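Dining Room at Nendcombe: Second Progress Report
Prepared for the Kaler Fund, June 2026

The grant was made to help us reopen the dining room at the old Nendcombe hotel as a licensed restaurant with a training kitchen attached. Our first report covered the lease, the exhaust hood and the grease trap. Since then the room has been open for dinner four nights a week and for lunch on two, and most of what follows is about how that service is going.

The room seats 30. We had drawn it up for a few more, but the fire inspection asked for a wider path to the side exit and we took out the two tables nearest the bar. Bookings for dinner are steady. Lunch is weaker than the plan allowed for, particularly in wet weather, when the foot traffic from the harbour drops away.

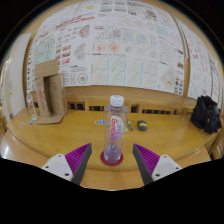
Menu and Kitchen

The opening menu had 21 dishes on it, which was too many for a kitchen with four burners and one good oven. We cut it back after the first month. The lamb shoulder, the pickled beet salad and the smoked trout with potato cakes stayed. The duck came off – it sold well but tied up the oven from mid-afternoon, and the bread suffered for it.

Bread is now baked in-house every service day. The flour comes from the mill at Damden, delivered every second week, and we have dry storage for two deliveries at most. Vegetables come from Najafi Farm under the agreement described in the first report. They have been reliable on greens and roots, less so on tomatoes, and we have stopped printing tomatoes on the menu until they are in the cool room.

Six trainees have started in the kitchen and five are still with us. The one who left took full-time work at a bakery, and we have counted that as a completed placement. Each trainee spends three weeks on cold prep, three on the line and two on the floor. The floor weeks were added at the chef's request and were not in the original application.
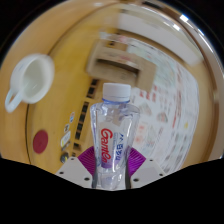
Ineke Brouwer wrote to us after dining in the spring that the food was very good and the wait between courses was too long, and that she would come back if someone could tell her at the start how long dinner was likely to take. We had similar remarks on the comment cards. Servers now give a time when they take the order, and the starters are plated from the cold station so the line can begin on mains sooner. The gap has come down on ordinary nights. On full nights it is still longer than we would like.

Budget

Spending is within the approved total. Kitchen equipment came in under budget because we bought the mixer and the prep fridge second-hand. Wages are over, mainly in the dish pit, where we had planned for one person and need two on busy nights. To date we have drawn down 76 per cent of the grant. We ask the Fund to approve moving the equipment savings to the wages line; a revised budget is attached as Schedule 2.

The dining room chairs are still the old hotel ones. Several have been re-glued. Replacing them was listed as optional in the application and we don't propose to do it this year.

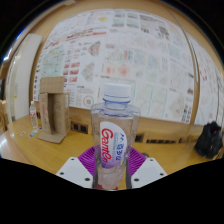
A reader of our monthly newsletter asked whether the lunch prices could come down, as the set lunch costs more than many people who work nearby will pay on a regular day. We think the point is fair. From July we will offer a soup and bread lunch at the counter, with no table service, and keep the two-course lunch for those who book.

Still to be done before the next report: the patio licence, which is with the municipality; the second oven, quoted but not ordered; and written recipes for all of the sauces, as at present three of them exist only in the chef's notebook. The trainees have started on the recipes during their cold prep weeks.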